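Friday, December 28, 2018

Dear Corina,

You asked for a page before the new year on how the Drurncombe fun run and the family sessions got on, so I'm writing it at the kitchen table with a mince pie. Sorry it's a bit of a ramble!

**The run.** We had 200 places and filled all of them, which we've never done before (last year 41 were still going on the morning). Sponsorship came to £1,132 after we'd paid for the hall and the numbers. That all goes into the pot for children with long-term kidney conditions and their families, same as your grant. There's one sponsor form still out, and I'm chasing it.

**The family sessions.** Your money has paid for the Thursday music group at Stinden since July. Zlata Melnychuk runs it and she's been a joy – she moved the start to half past four when two of the mums told her dialysis days made four o'clock impossible, and now the little ones turn up in school uniform and eat all the biscuits. We've bought the hand drums and the second set of chime bars. I put the chime bars down under "equipment" and the beaters under "sundries", which I realise is daft, so I'll move them in the final accounts.

**What's not gone so well.** The sibling afternoons. We planned six and managed four. Ismael Portela was off with his back for most of the autumn and I didn't find cover quickly enough, that one's on me. The two we missed are booked in for February half term and the cost hasn't changed.

**Travel.** We set aside £40 a month for lifts and bus fares and it isn't enough. Families are coming in from further out than we guessed, and a taxi home from Stinden swallows a week's worth in one go. I'd like to shift what's left of the printing money across, if you're happy with that. Could you let me know by the middle of January?

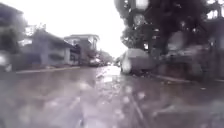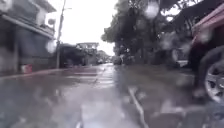
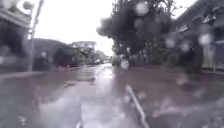
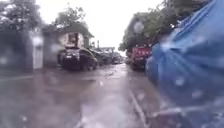

Wet roads and pale skies in all four.

Zoriana Stasiv read this through before I sent it and would like it noted that the travel money should go up even if the printing money can't be moved, and that she'd sooner lose one sibling afternoon than have a family stop coming because of the fare.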